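Gripper Trials – Frequently Asked Questions
Last updated January 6, 2019

Who is running the trials?

The trials are done by our small workshop in Clorthorpe. Cristian Rengifo plans the runs and writes the results. I look after the control software and this page, so if a sentence is unclear, the fault is mine.

Which grippers are you comparing?

There are three. Two are bought, the Valtau parallel gripper and the Brellex soft-finger gripper. The third is our own two-finger design. We do not receive money or free parts from the makers.

What is the task?

The arm must take a can from the top of a metal cabinet, lower it to the floor of the cell and let go of it. A run is good when the can stands upright for the full count after release. If it falls, or if the fingers touch a neighbouring can hard enough to move it, the run is bad. We had long discussions about this second rule and we kept it.

Why cans and not test blocks?

We started with blocks in August. All three grippers were nearly perfect with them, and we learned very little. Cans have a smooth wall, a rim that can catch a finger, and a ring-pull that confuses the depth reading.

How many runs have you done so far?

We have 2,901 runs in the log. Of these, 1,239 are with our own gripper. The numbers are not equal, and we know this is a weakness. The soft fingers had to be sent back for repair and we lost time there. In the final table we will use 300 runs per gripper, chosen by lot from the log.

Do you use one arm or two?

Both arms are mounted on the same rail, but most runs use only one of them. In the two-arm runs, one arm holds a neighbouring can steady while the other lifts. These results are kept in a separate file, please do not mix them with the rest.

Where are the cameras?

Each arm has a small camera at the wrist, and there is a fixed camera for the whole cell. We tried also with the fixed camera only. It was good enough for finding the front row, but for the back row it made many mistakes.

Does the colour of the label matter?

A little. Pale labels were harder for our detector under the old lamps. After we changed the lamps the difference became small – I would not choose a gripper because of it.

Can I use a different controller?

Yes. The log format does not depend on the controller. Mr. Østergaard's group runs the same task with their own one, and we could read their files after changing only the time stamps.

Can I send you a gripper to test?

Please write first. We need the drawing of the mounting flange and the weight. We cannot promise a date, and we do not pay the shipping.

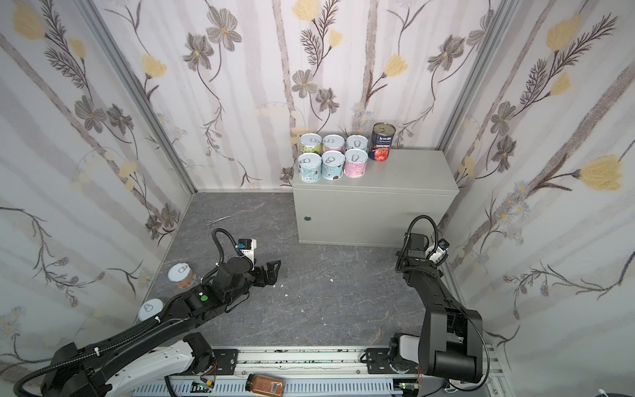

The test cell, with cans in two rows on the cabinet and both arms on the rail.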